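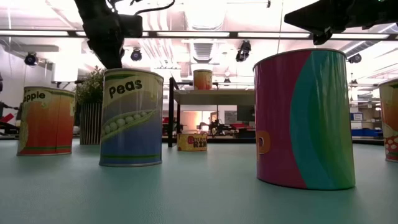

Apple and peas on the mint table, with both arms overhead.

I have been on a lot of lab tours, and most of them consist of being told not to touch things by people who are touching them. The open day at Mindden on Oct 13, 2024 was better than that. For a start there was a proper talk about maintenance, which is the part I always want and which usually gets dropped when the coffee runs late.

The cell we had come to see sorts and handles tinned food. It goes by the name of Bretero, for reasons lost when someone left. Our guide was Shalini Bajpai, who looks after it, and who began by asking whether anyone in the group worked in sales. One man did. She was very polite to him for the rest of the morning.

The two arms are black and hang over a table the colour of toothpaste. Shalini said the colour was argued over for longer than the arms were. The first top was white and shiny, and under those ceiling lights the cameras saw lids everywhere, including where there weren't any. The mint one is matt and has given them far less grief. It gets wiped down with a damp cloth and nothing stronger, after an incident with a kitchen spray that left a clean patch the software took for an object. It spent an afternoon trying to pick up the clean patch.

Then the tins. I had assumed the big bright labels were for the benefit of visitors. They are there because the cameras have to tell apple from peas at an angle, with the word halfway round the back, and a label with a large pea pod on it is a fair place to start. Tins get turned at random before each run so that the thing can't learn to rely on a tidy front. I was allowed to turn one. I turned it, I thought, quite randomly, and was told that visitors always do it like that.

Bereket Kassa took over for the daily check. He does it standing up with a clipboard, the screen version having been tried and abandoned. It goes like this:

Arms parked, power off at the wall, and he keeps the key in his pocket.
Run a hand down every cable from top to bottom, feeling for flat spots.
Check the cable ties. Too tight is worse than too loose.
Wipe the finger pads and look for splits along the inside edge.
Power on, slow speed, one pass over the empty corners of the table.
Touch the test block at 7 points and write down how far out it is.

If it's out by more than he likes, he does it again, and if he still doesn't like it he recalibrates and everybody goes to lunch early. Recalibrating takes 23 minutes. Somebody asked what "more than he likes" meant in millimetres and Bereket said it was written on the clipboard, and turned the clipboard over.

Most of what breaks is cable. Every time an arm folds back on itself the cables running along it have to go somewhere, and for the first few months where they went was into the elbow. They now have more slack at the top and less at the wrist, and are swapped after 500 hours whether or not they look tired. The old ones live in a box under the bench labelled GOOD, which Shalini said was optimistic. Finger pads last much less time. Rims do for them. A tin is a smooth, friendly object except for the two places where it's a blade, and a grip slightly too high means the pad closes on the edge. They buy pads from Skendia in bags of six and grumble about the postage.

The one live fault of the day came during the second demonstration. An arm went down, stopped well short of a tin, and sat there looking thoughtful. Bereket parked it, took the key out, and found a connector that had worked itself half loose. He pushed it home, added a clip, did the slow pass and the test block again, and wrote it all down while we stood about trying not to seem pleased. It was easily the best bit. Charito Evangelista, who had organised the day, apologised for it twice.

Tea was upstairs. Clive Blackburn from our own group asked whether the cell could open a tin as well as lift one, and there was a short silence in which I think a budget was being imagined. It can't. There is a plan to add squashier packaging in December, starting with bags of rice, and Shalini is not looking forward to what rice will do to the joints.

Parking is awkward, by the way. Use the side gate and ignore the satnav, which wants you to go through the hedge.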